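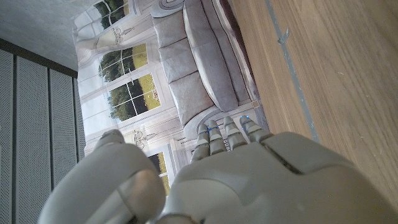 Figure 1. Printed living room backdrop with sofa and windows, beside the oak-grained tabletop.

Printed Interiors as Stand-Ins for Furnished Rooms
Project report, Interior Environments Studio, Virholm
Submitted June 6, 2026

1. Purpose of the project

The studio was asked to propose a low-cost method for presenting furnished rooms to clients who cannot visit a showroom. The project tested whether a printed backdrop, placed at the edge of an ordinary table, can give viewers a dependable sense of a room's style and proportions. The brief was set by Gustatham, a furniture retailer that plans to close its smaller display rooms in November.

2. Choice of interior

Several living room prints were considered. The one selected shows a tufted sofa in gray-beige, with three seat cushions and thick rolled arms. Behind it are three tall multi-paned windows with white frames, looking out on trees and a sunlit lawn. The walls are white with decorative molding.

This interior was preferred for two reasons. The sofa faces the viewer and extends across much of the print, so its size can be judged against the windows. The pale palette also leaves the tufting and the molding as the main sources of detail, and these are the features that clients most often ask about. A darker print was tried early in the project and set aside after the upholstery proved difficult to read under the studio lamps.

3. Setup

The backdrop was used with a wooden tabletop in a warm light-brown oak grain. No attempt was made to match the table to the floor of the printed room. The group had expected this to be a weakness, and the point is taken up in Section 5.

Prints were ordered from Skerkura on matte stock. Glossy stock had been specified in the first order, but reflections from the lamps obscured the windows and the order was changed. The total cost of materials was 694 dollars, against an allowance of 2,000 dollars.

4. Method

Twelve viewings were held in the Wyss building. At each viewing, participants looked at the backdrop for a short period and then completed a written form. The form asked for the style of the room, the likely height of the ceiling, and the number of people the sofa would seat. A final question invited comments of any kind. The forms yielded 541 separate remarks, which were sorted by subject before they were read in detail.

5. Findings

Style was identified with little difficulty. Most participants used the words "traditional" or "formal," and many referred to the molding or to the paned windows in support of their answer. The seating question was also answered consistently.

Ceiling height produced the widest spread of answers. Participants who mentioned the windows tended to give higher figures than those who mentioned the sofa — a difference the group had not anticipated.

The oak tabletop drew fewer objections than expected. Some participants described it as a sample of flooring and commented on whether it suited the sofa. Future setups should therefore treat the table surface as part of the presentation and select it with the same care as the print.

6. Limitations and further work

Only one interior was tested in full, and all viewings took place under artificial light. A second print with a lower ceiling and a plainer sofa has been ordered for comparison. The group also recommends adding a small fabric sample to each viewing, as texture was the most frequent subject of the open comments and could not be assessed from the print alone.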